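Zulell skin boosters at Coughlan – worth the money or not?
Forum: Treatments and Clinics > Injectables

marlpit_jen
Has anyone here had the Zulell course at Coughlan? I went in for a check-up and a polish and came out with a leaflet for three sessions of skin booster at 400 a go. The dentist, Diarmuid Moynihan, was pleasant enough about it and didn't push. But the leaflet says "visible hydration from day one" and I'd like to know who measured that, and how. I'm 52, my skin is dry, and a tub of plain cream costs a good deal less.

tallow_and_rye
I had two of the three last July. Small bumps along the jaw for a day or so, then they went down. Did I look better? My sister said yes, but she knew I'd had it done. I skipped the third.

Darragh Lenihan
I work on reception at a different practice and we stock Sukimik, so make of this what you like. The jabs are fine in trained hands. What puts me off is the course of three. Ask what happens if you stop at one. If the answer is vague, so is the evidence.

marlpit_jen
I did ask. I was told "most patients prefer to complete the course". Most patients have paid up front, haven't they?

quietharbour
Bit harsh. I've had Zulell three years running and I'm happy with it. My make-up sits better and I don't look done. Not everything has to come with a trial of thousands before a person is allowed to like it.

tallow_and_rye
You're allowed to like it. Jen is asking whether it works, and liking it is a different question. The study on the Zulell site had 100 people in it, no comparison group, and the firm paid for it. I went and looked.

quietharbour
And how many creams have a better study than that?

Darragh Lenihan
Fair point. Hardly any.

marlpit_jen
Rang Coughlan this morning. A single session can be had, but it's 100 more than the course price for one. The deposit is paid through Claltow and you lose it if you cancel inside two days. No patch test unless you ask for one.

quietharbour
Ask for one, then. I did, the first year, and they gave me numbing cream to try on my arm as well. Nobody made a fuss.

Darragh Lenihan
Also ask who is holding the needle. Moynihan may have given you the leaflet, but that doesn't mean he does the treatment. And get the aftercare in writing, with a phone number that works in the evening.

tallow_and_rye
Agree with that. When my bumps came up I got an answerphone.

marlpit_jen
Booked the plain consultation for 1st December, no deposit. I'll take the list with me and report back. My guess is I'll come home with the cream – but I'm willing to be shown otherwise.

quietharbour
Do let us know. I still say try one before you write it off.

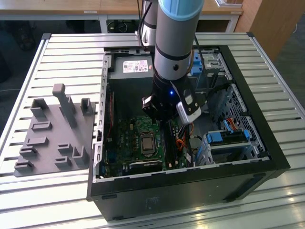
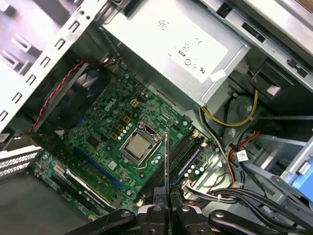 Desktop tower with the side open; processor and socket in the second picture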